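Notebook, Textile Handling Bench
April 14, 2024
Entry by Cheng-en Chow. Copies to Naheed Kazmi and Daithí Doherty.

Subject: laying out and pairing of short socks, Mutdale lot

1. Purpose

The Mutdale lot was received in one carton of 109 pairs, unsorted. Before the lot is released to the Tandwood folding trial, the bench procedure for short socks is to be written down in a form that any member of the group can follow. The previous procedure (page 938 of the old binder) was prepared for crew socks and assumes a leg long enough to fold over twice. It does not apply to this style.

2. Material

Pink ankle socks, thin knit, adult size. The supplier's sheet lists the color as "blush" and the style number as 3233. The socks are supplied loose and without bands. Renato Olivares asked that the carton be left open overnight to air before handling, and this was done.

The knit is light and holds whatever shape it is given when it comes out of the carton. A sock set down without care will stay rumpled, and the heel is then difficult to find. The inner face should not be used to decide whether a sock is inside out. Check the toe seam by touch.

3. Work surface

The light wood table was used. It was wiped with a dry cloth only; the spray cleaner from Kukgate leaves a film and is not to be used on days when pale fabric is handled. The grommet hole toward the back of the table should be kept clear of fabric. The dark mark on the left side of the tabletop is in the surface and does not transfer to cloth. Talha Mughal rubbed it with a white rag to confirm this.

4. Procedure as carried out

4.1 Take one sock from the carton and set it down near the middle of the table.

4.2 Lift the fabric by an end and let the rest fall open. Do not shake it.

4.3 Take hold at both ends and draw the sock out sideways, low over the table, until the larger folds open. Stop before the knit begins to stretch. Small creases may remain at this stage.

4.4 Lay the sock down flat with the toe to the left and the cuff to the right. Repeat with its mate and place the two near each other, toes the same way.

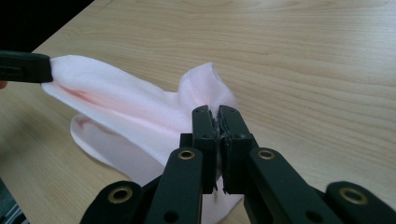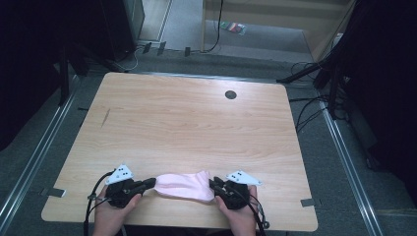

Crumpled sock on the table, and pink fabric held out between two grips.

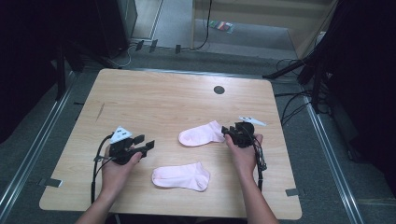 4.5 Compare the two for length at the cuff. A difference smaller than a finger's width is accepted. Anything larger goes in the reject tray with a slip.

4.6 Turn both so that the heels face the front edge, place one on top of the other, and smooth once from toe to cuff with the flat of the hand.

4.7 Fold once, toe to cuff. Do not turn one cuff over the other. The cuff on this style is too short to hold the fold and the elastic is marked by it.

5. Observations

Step 4.3 took the most attention. When the sock is drawn out too high above the table, the heel twists under and must be corrected after it is laid down. Keeping the fabric close to the surface prevented this in most cases.

Toe direction was not specified in the old procedure. Daithí Doherty prefers toe left, and this has been adopted for the bench - the Mengal folding sheet uses the same direction, so the two documents now agree.

A full pair, from carton to finished fold, required about 5 minutes on first attempts. This is longer than planned, and the time should not be quoted to Tandwood until more pairs have been done.

6. Open items

Naheed Kazmi to confirm whether the single fold is acceptable for the trial or whether pairs are to be left flat.

Renato Olivares to obtain a second reject tray with a lid.

Talha Mughal to copy steps 4.1 to 4.7 onto the bench card and remove the crew sock card from the hook.

The remaining pairs stay in the carton, closed, on the lower shelf.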